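4.2 Covering and marking the sorting table

Before you begin, wipe the table top and let it dry. You need one roll of Padasmont brown paper, one roll of dark blue tape and scissors.

1. Unroll the paper over the full table, with the matte side up. Leave 6 cm hanging on each side and fold this part under.

2. Press the paper flat from the middle to the outside.

3. Put the first tape from the back of the table to the front, along the middle. After this put the long tape across, nearer to the back.

4. Add the other lines until you have cells large enough for your plates. The lines do not need to be perfectly straight – a small gap in the tape is no problem for the work.

Note: Shallow round plates are the best choice. Set them down in a row on one half first and keep the other half free of plates until step 6.

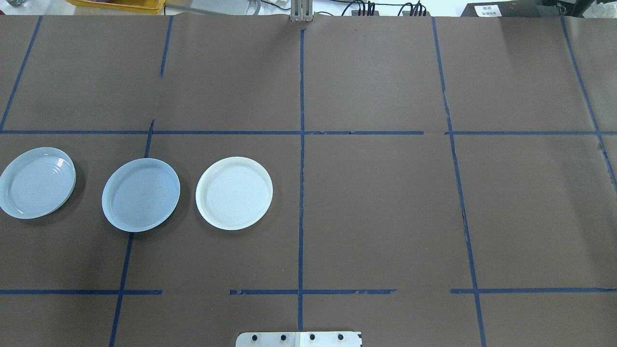 A reader from Onville writes that her tape came up at the ends after one week, and that she now rubs every end with the back of a spoon before she puts any plate on the table. We find this a good method and we recommend it also.

5. Check the paper for creases. A small one can stay, but do not set a plate over it.

6. Place the remaining plates, at most 2 in one cell.

Caution: Do not cut the tape on the table. The blade goes through the paper and can scratch the top.

To change the paper, see page 167.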